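About > Our work > How we write and keep our bench rules

About Halvorsen Bench Practice

We write working rules for robot arms that share a table with ordinary things. Our customers are colleges, small laboratories and a few firms that make kitchen and household goods. They come to us when they have an arm, a room and a job for it to do, and need a set of instructions that a new member of staff can follow on a Friday afternoon without ringing anyone.

The office is in Pevstead, above the workshop. We began with six pages of notes for one college in Fadondale, which wanted a single sheet on the wall beside each arm. The sheet grew into the Finell Bench Code, now in use at 67 sites. It is free to read, and we charge for visits, training and checking.

What the code covers

The code deals with small arms working on a tabletop. It does not cover factory cells, vehicles or anything that lifts a person, and it does not replace the law or the maker's own manual. Where the manual is stricter, follow the manual.

We test every rule on a real task before it goes in. Much of this year's work has been on household appliances, and the toaster has taken up more bench time than anything else. It is a common machine with a simple lever, narrow slots and a mains cord, so most of our rules about heat, reach and cables can be tried on it. 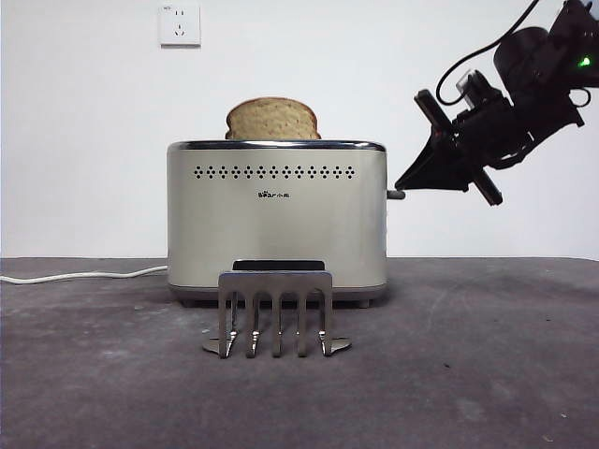
Before an arm is allowed near a control that starts an appliance, the site must be able to answer three questions in writing. Who can stop the arm? Who can cut the power to the appliance? Can both be done from the same spot? If the answer to the last one is no, we ask the site to move the bench or the switch. A longer set of instructions is not accepted in its place.

The stop button is tested at the start of each session and the result goes in the bench log. A tick is enough. If the button has not been tested, the session has not started, and any work done before then is struck out of the record.

Food on the bench

Bread used for trials is marked as test stock and is never eaten afterwards. It has been on a work surface and between machine fingers, and it goes in the bin at the end of the day. Sites that also have a staff kitchen must keep the test toaster out of it.

A slice is placed where the arm can get to it without passing over the cord. Crumbs are brushed up between runs, and the crumb tray is emptied with the plug out. We used to leave the tray to the end of the week. The code now says daily.

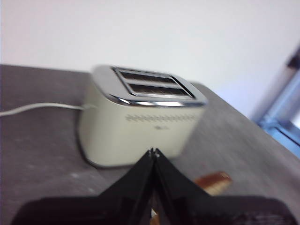

Gripper, bread and toaster on the bench.

Fingers and slots

The rule that brings us the most letters is 4.3, on putting things into openings. It says that a gripper may carry an item into a slot but its fingertips must stay outside. With a toaster this means holding the slice high enough for the lower part to go in first, then letting go while there is still bread above the rim. The appliance must be off at the wall for all practice runs. Only a site that has passed its practice runs may ask to work with the power on.

Some sites have told us the rule is slow. It is slower. We kept it after a trial of 200 placements, in which keeping the tips clear of the slot made no difference to how well the bread was seated.
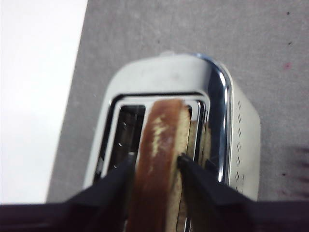 The pass mark for practice runs is 95 out of a hundred, counted by a person at the bench and not by the arm's own software. A slice that goes in crooked and has to be straightened by hand counts as a miss. So does a slice that is dropped and picked up again, even if the second try is good.

Nobody puts a hand into the arm's reach to straighten anything until the arm has been stopped. We repeat this in training more than any other line in the code.

Cords, racks and the space round the arm

Keep the mains cord to the side of the appliance away from the arm's path. Lay it flat along the back where possible, and do not coil it. Racks and stands may stay on the table if the arm's route has been planned with them in place. If a stand is moved, the route is checked again at low speed before work goes on.

Each bench has a set position for every item on it, and the person in charge of the session compares the bench with the written layout before the first run and after the last.

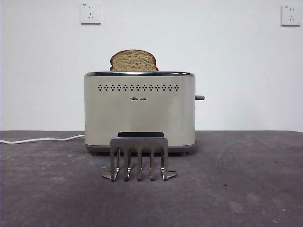 Layouts are kept with the bench log for as long as the bench is in use. When we visit, we pick one session from the log and ask to see the bench put back as it was that day. Most sites manage it. Those that cannot are given a month to put their layouts in order, and we come back.

Changes to the code

We revise the code once a year, in June. Anyone may suggest a change, including people who do not use it. Please give the rule number, say what went wrong or got in the way, and tell us what kind of arm and gripper you have. Every suggestion gets a written reply, and the reasons for turning one down are printed at the back of the next edition.

Visits and training

Training takes two days and is held at Pevstead or at your own site. We can take up to eight people at a time. Site visits are booked through the office, which is open from nine until half past four. The workshop can be seen by arrangement, and flat shoes with closed toes are needed past the inner door.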